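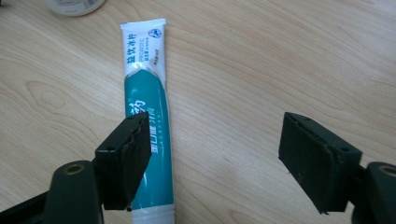

Start Werkstatt Projekte Protokolle Termine Kontakt

Offene Werkstatt Olotholm
Protokoll zum Bautreffen Projekt Gallico, 1.11.22

Anwesend: 13 Leute, dazu zwei per Telefon aus Brernent (Verbindung diesmal bis zum Schluss!)
Protokoll: reihum, diesmal ich

TOP 1 Stand der Handgreifer

Beide Handgreifer sind zusammengebaut und laufen. Das ist ein großer Schritt, im März lagen an derselben Stelle noch ein Haufen Fehldrucke und ein Motor ohne Stecker. Die Gewindeeinsätze aus der zweiten Lieferung sitzen gerade, das Einschmelzen mit der langen Lötspitze hat sich bewährt und wird so in die Bauanleitung übernommen. Version 3 der Finger bleibt vorerst der Stand für alle, bitte keine älteren Dateien mehr drucken. Wer noch welche auf dem eigenen Rechner hat: löschen.

Sorgen machen die Beläge. An den Kanten fransen sie aus, und zwar schneller, als wir beim letzten Mal gedacht hatten. Vorschläge aus der Runde: Kanten vor dem Kleben leicht brechen, oder den Belag einen Millimeter zurücksetzen, damit er nicht über den Finger hinaussteht. Beides wird ausprobiert, an jedem Greifer eins, dann haben wir gleich den Vergleich.

TOP 2 Aufgaben am Tisch

Lange und sehr lebhafte Diskussion, welche Gegenstände in den Übungssatz kommen. Einigkeit bei der Zahnpastatube (weich, gewölbt, rutscht gern weg) und beim weißen Becher mit Griff. Gefaltetes Papier bleibt ebenfalls drin, auch wenn es ein paar Leute in den Wahnsinn treibt. Genau deshalb ist es ja spannend! Münzen und Büroklammern sind erst einmal gestrichen, mit den jetzigen Fingern kommt man da einfach nicht drunter.

Beschlossen: Jede Aufgabe wird zuerst langsam von Hand vorgeführt und erst danach im normalen Tempo aufgezeichnet. Verunglückte Durchgänge werden aufgehoben und im Dateinamen mit einem f gekennzeichnet.

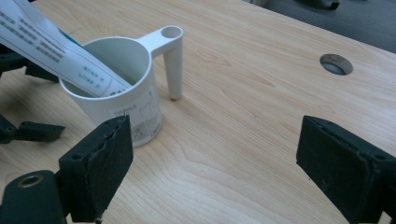
Anas Haddadin gab zu bedenken, dass wir damit zu viel auf einmal wollen. Ihm wäre es lieber, zwei Wochen lang ausschließlich den Becher zu üben, bis das Umsetzen in jeder Ausrichtung klappt, und erst danach Papier dazuzunehmen. Sonst wisse man hinterher nicht, ob es am Greifer liege oder an der Hand, die ihn führt. Dafür gab es viel Zustimmung, aber auch Murren bei der Papierfraktion. Ergebnis: Becher und Tube zuerst, Papier als freiwillige Zugabe am Ende jedes Abends.

TOP 3 Aufnahmen und Software

Auf der Platte liegen inzwischen 621 Durchgänge. Das Auswerteskript (bei uns heißt es nur Um, nach dem Ordner, in dem es angefangen hat) liest sie jetzt ohne Absturz ein und zeichnet die Öffnung der Finger als Kurve. Wir haben uns mehrere davon an der Wand angesehen, und man sieht richtig schön, wo jemand zögert. Offen ist noch der Zeitversatz zwischen den beiden Greifern. Dazu soll am Anfang jedes Durchgangs zweimal auf- und zugemacht werden, dann lässt sich das später gegeneinander schieben. 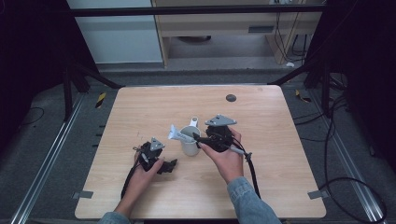

TOP 4 Arbeitsplatz und Kabel

Der Umbau des Platzes kommt gut voran, und wir haben uns endlich auf eine feste Grundstellung geeinigt. Die Tischplatte bleibt, wo sie ist, mit den Metallklemmen an den beiden vorderen Ecken; bitte nicht lösen, auch nicht kurz zum Putzen. Der Becher startet zwischen den Händen, der Messlöffel quer über dem Rand. Unklar ist weiterhin die Kabelführung. Zurzeit läuft das Kabel vom rechten Greifer über die Platte nach vorn, und dort hat man es schnell unter dem Handgelenk. Idee: Führung nach oben an die Querstange, mit einer lockeren Schlaufe. Wird bis zum nächsten Treffen gebaut und dann von allen einmal durchprobiert, Linkshänder ausdrücklich eingeladen.

TOP 5 Material

Für den Winter sind 500 Euro freigegeben, zunächst für Belagmaterial, längere Kabel und Filament in Schwarz. Wünsche bitte auf den Zettel am Druckerregal, mit Link oder Bestellnummer.

TOP 6 Verschiedenes

Die Gruppe aus Brernent möchte einen Greifer nachbauen und bekommt dafür die Druckdateien und die Schraubenliste. Wir freuen uns riesig! Rückfragen bitte über die Projektliste. Der kleine Inbusschlüssel fehlt immer noch.

Nächstes Treffen: Termin kommt über den Verteiler.

© Offene Werkstatt Olotholm | Kontakt | Impressum | Nach oben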